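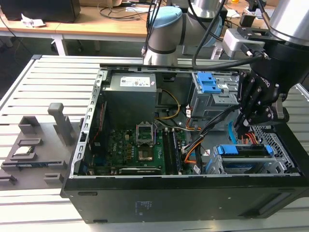
G'day, and thanks for having a look. I keep this data so I don't have to remember which polish did what to which door, and a few people in the Holmgren car club asked for a copy, so it's now a proper folder with a proper README (well, mostly proper).

## What's in it

Scratch and swirl repair notes from home-detailed cars. Each row is one repair attempt on one patch of paint: what the mark looked like going in, what was put on it, by hand or by machine, and how it looked afterwards. There are 538 rows at the moment, from 42 cars. Most of them are everyday runabouts that live outside and get washed when somebody feels guilty.

It started as my own notebook when I bought a dark blue wagon with a bonnet that looked like it'd been dried with a doormat. Kjell Viklund typed up his notes and sent them over, then Embla Brekke added hers (she's far more patient than I am, you can tell from her rows), and it kept growing from there.

## Files

- `repairs.csv` – the main table, one row per attempt
- `cars.csv` – one row per car: colour, paint type, age band, garaged or not
- `products.csv` – short codes for every compound, polish, wax and pad
- `notes/` – longer write-ups, plain text, spelling as received
- `old/` – my original spreadsheet, kept out of sentiment. Please don't use it!

## Columns in repairs.csv

| Column | What it means |
|---|---|
| `car_id` | matches `cars.csv` |
| `panel` | bonnet, boot, roof, guard_l, guard_r, door_fl and so on |
| `mark` | swirl, scuff, scratch, etch, transfer |
| `nail` | y/n, does a fingernail catch in it |
| `prep` | wash, clay, both, none |
| `product` | code from `products.csv` |
| `method` | hand, da, rotary |
| `passes` | how many times over the patch |
| `before` / `after` | 0 to 5, see below |
| `shade` | y if the panel was out of the sun |
| `who` | initials |

Left and right are from the driver's seat, looking forward. Kjell did his the other way around for ages, and I've flipped all of his guards and doors. If you find one I missed, sing out.

## The 0 to 5 score

0 is "can't find it, even with a torch". 1 shows under the torch only. 2 you can see if you know where to look, 3 you see walking up to the car, 4 you see from across the driveway, and 5 means your neighbour has mentioned it.

It's eyeballed, all of it. Torunn Granström and I sat down one Tuesday evening with the same set of doors and scored them separately, and we agreed on the ends of the scale and squabbled over the 2s and 3s. I wouldn't read anything into a one-point difference on a single row. Silver and white cars also score kinder than black ones, so compare like with like if you can.

## Product codes

A few you'll run into a lot:

- `BRU-C` Brumell cutting compound, the coarse one
- `BRU-F` Brumell finishing polish
- `WUR-1` Wurby all-in-one, the old formula
- `WUR-2` Wurby all-in-one, the newer bottle with the flip cap
- `MF-T` plain microfibre towel and water, no product

The two Wurby codes used to be a single code. Where I couldn't work out which bottle somebody had, it says `WUR-X`. There are 14 of those, and I'd leave them out of any comparison.

## Things to watch for

**People stop when they're happy.** Passes aren't fixed, so a product with a low pass count might be strong, or might've been used on easy marks. Check `before` as well.

**Fingernail scratches are thin on the ground.** Only 55 rows have `nail` = y. Most of us took one look at those and booked in at a body shop, so the ones left are the hopeful cases.

**Fillers.** Some of the all-in-ones hide a mark for a few weeks and then it comes back after a couple of washes. `after` was scored on the day. Zohreh Khosravi went back over her own car later on, and her rechecks are in `notes/zohreh_rechecks.txt`. They're worth a read before you get too excited about a row of zeroes.

**Paint thickness isn't recorded.** None of us owned a gauge. Please don't take a high pass count in here as permission to do the same on your own car, clear coat doesn't grow back.

**Sap, bird mess and so on** all go under `etch`. I know, I know.

## Adding your own rows

Yes please! Copy the header line, fill in what you can, leave blanks blank (no dashes or "n/a", they break my import), and email it or drop it in the shared folder. Use a new product code if yours isn't listed and put the full name in `products.csv`. No number plates or home addresses, please. A suburb is fine. Hedvig Eide merges the Skudcombe crowd's rows, so if you're down that way, send yours to her first.

## Using it

Use it for whatever you like, a mention would be nice. If you make a chart, send me one, I'm a sucker for a chart.

## Still to do

- split `etch` into something sensible
- wheels and plastic trim, probably as a separate table
- get Embla to write down how she tapes off badges
- work out what "the pink stuff" is in Kjell's rows for the hatchback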